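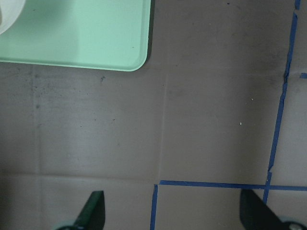

Lerevik serving tray in mint green: my review after a summer of carrying everything on it

I have bought a lot of trays. My first was a wicker one that shed bits into the butter, then came a bamboo one that went black along one side after I left it by the sink, and then a very pretty metal one that made every single cup of coffee sound like a car accident. So when I say I was looking for a plain plastic tray with a lip on it and nothing else going on, please understand that I got there the hard way.

The Lerevik is a plain plastic tray with a lip on it. It's rectangular, it's a pale minty green, the corners are rounded and there's a raised rim to stop things sliding off. I paid ten dollars for mine at Girken, the housewares place out by the highway, on a Saturday when I had gone in for light bulbs (I came home without the light bulbs).

The color

Okay, the color first, because that's why I picked it up. It's a soft green, somewhere between a mint candy and an old hospital wall, and I mean that as a compliment! The store also had it in a mustard yellow and a gray. The gray looked like something you'd get handed in a cafeteria line. The green makes white dishes look fantastic, and nearly all of my dishes are white, so I felt like I'd planned it.

The finish has a little bit of shine but you don't get a glare off it. The rim catches the light more than the base does, so it always looks a touch paler around the outside. My sister thought it was two different plastics. It's one piece, I checked, there's no seam anywhere for crumbs to get into.

What I will say about a pale tray is that it shows everything. Coffee grounds, pepper, potting soil, those tiny black specks that come from who knows where - they all stand out like crazy on that green. I wipe mine down and ten minutes later there's a speck on it again. If that kind of thing bothers you, get the gray. I've stopped caring, mostly.

Carrying things

There are no handles. I went back and forth on this in the store. My old wicker one had handles and I did like them, but they also meant it never fit in the cupboard, so it lived on top of the fridge, where it collected grease. With the Lerevik you just hold it by the rim, and the lip gives your fingers something to hook under. I have small hands and I can get it up a flight of stairs with a bowl of soup on board.

It does flex a little in the middle if you really load it up. Four full mugs and a teapot and you can feel it thinking about it. I haven't had it fail on me, but I wouldn't put the big cast iron pot on there and walk across the yard. For breakfast, drinks, a plate of sandwiches, the good scissors and all the other junk I move from one room to another every evening, it's plenty strong.

The smooth base is the thing I'd change. Glasses slide. They don't go over the edge, the rim takes care of that, but they'll scoot from one end to the other if you tip it, and then you've got all the weight on one side and a bad couple of seconds. I tried one of those rubbery Tanoli liner mats cut down to fit and it works great, although it covers up most of the green, so I only use it when there's wine involved.

Not just for food

I honestly thought this would be a drinks tray and that would be it. Since then I've used it for seedlings, beads, a jigsaw puzzle in progress, and the screws from a bookcase I was putting together. That last one might be my favorite! The rim keeps the little stuff from wandering off and you can see every piece against the pale color (so the speck thing cuts both ways, I suppose).

It's also very good on a messy work surface. If you've got brown paper laid down for a project, with the creases and the scuffs and the smudges that come with it, you set the tray on top and you have one smooth spot where a dish can sit level.
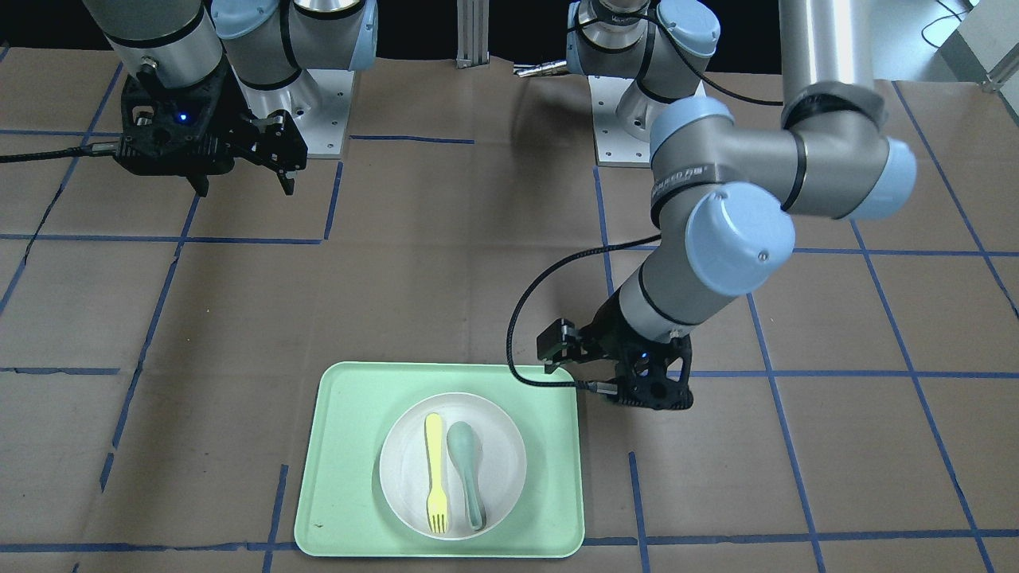

I'm a big believer in having one clean area in the middle of any project, and I used to use a baking sheet for it, which scratched, and rattled, and was usually in the oven when I needed it. The tray is quieter. You can set it down at the edge of whatever you're doing and pull it closer when you want it, and it slides easily over paper. Maybe a bit too easily on a slick countertop, there are no feet or grips underneath.

Cleaning

Dish soap and a sponge. The label said top rack only for the dishwasher, and a tray this size is not going on the top rack of my dishwasher without taking out every single glass, so I wash it by hand. The one spot that needs attention is where the flat part turns up into the rim. Sticky stuff likes to sit in there, jam especially. A soft brush gets it out. Tomato sauce left a faint orange patch the first time and I was pretty upset, but it faded after a day on the windowsill.

I have a few fine scratches from dragging a stoneware bowl across it. You have to tilt it toward a window to find them.

How it compares

Before this I had nearly talked myself into the Brukgate one, with the cork base and the brass handles, for 79 dollars. It's gorgeous. I've carried it around at a friend's house and it feels like you're working at a nice hotel. But you can't get it wet, you can't leave it outside, and I'd be cross at anybody who put a hot mug on it. I leave the Lerevik on the porch overnight all the time. In August it sat out in a rainstorm and I just poured the water off in the morning.

There are cheaper ones too, the thin kind you see at party stores, and I'd skip those. The rims are so low they may as well not be there.

Would I buy it again

Yes, and I've already gone back for a second one to keep in the garage. Get the Lerevik if you want something light and easy to rinse that looks cheerful with white plates on it. If you carry a lot of tall glasses, add the liner or look for one with a textured base. They had a smaller size as well, but it only looked big enough for a mug and a cookie, and I'm a two cookie person at minimum.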